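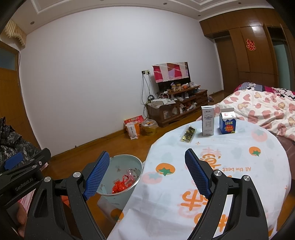 Figure 1. Gripper with blue textured pads, facing a round table.

Reading time: 9 min

3.2 Tasting sessions and the order of pours

We were lucky in our tasters, who came to us in October from the spirits club in Plakville and stayed cheerful through every session. Each of them worked through young and older rye whiskeys from the Skadell distillery, poured at the same strength and served in plain tulip glasses with a little still water on the side.

Iwasaki and Hirano had told us that a smoky pour colors whatever follows it – and our score sheets bear them out rather nicely. Of the 224 sheets we kept, nearly 22 percent marked the second glass as "smoky" when it held an unpeated rye. A longer rest between glasses brought that share down to 9 percent, though a few tasters grumbled (kindly) about the wait.

We also asked everyone to write freely about the finish, and those notes were a pleasure to read. Orange peel and warm bread came up again and again for the older rye, while the younger one drew more talk of mint and cut grass. We take up the wording of these notes in Section 3.3.

Related articles
Barroso: Cask size and sweetness in young rye
Matsuda and Hoshino: Water, ice and the nose of a whiskey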